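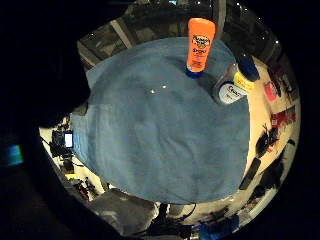 About Drukdale

Drukdale supplies and maintains table sets for training rooms, day centres and small shops. A table set consists of a cloth, a group of household items and a printed layout sheet. The company was formed by Magdolna Bakos and Edit Bozsik and works from a single unit with a stockroom, a packing bench and a room for trying out layouts.

We hold 939 catalogued items. Each has a stock number, a storage box and a condition grade from 1 to 5. Items graded 1 are withdrawn. Bottles and jars make up the largest group, followed by kitchen goods, stationery and artificial flowers.

Cloths

Blue is our standard cloth colour. It gives adequate contrast with white labels, yellow caps and orange packaging, and it can be matched again when a cloth is replaced. Cloths are supplied flat or folded, and the layout sheet allows for creases. Pressing is available on request - please ask when ordering, as it adds a working day.

Bottles and jars

Toiletry bottles are stored by height and then by cap type. Those with flip caps may be stood on the cap where the base is too narrow or too rounded. Clear jars are stored with the label facing outward. Torn labels are not repaired; the item is replaced.
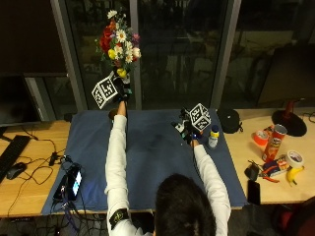 Team: Layout and Arrangement

A mixed bouquet is the tallest thing on most of our tables, and its place is settled before that of any smaller item. The one used here has red blooms, white daisies with yellow centres, yellow flowers, pink and purple buds and green leaves, all artificial. It is lifted by the stem. Lifting by the heads loosens them, and a loose head lowers the grade by one.

Small bottles and soft pouches are placed after the bouquet, towards the edges of the cloth. Where a cloth spans two desks, the desks are set level first and nothing narrow is stood over the join.

The team keeps the layout sheets under the Doltura numbering system, which Edit Bozsik drew up and still maintains. There are 200 sheets in current use. Withdrawn sheets keep their numbers and are held on file.

Orders and returns

Sets are hired or sold. Hired sets come back in the original box with the cloth folded on top. Returned items are checked against the list, wiped, graded and put back into stock. The stockroom closes for its annual check in December and no hire sets are sent out during that month.

Page last revised: February 17, 2025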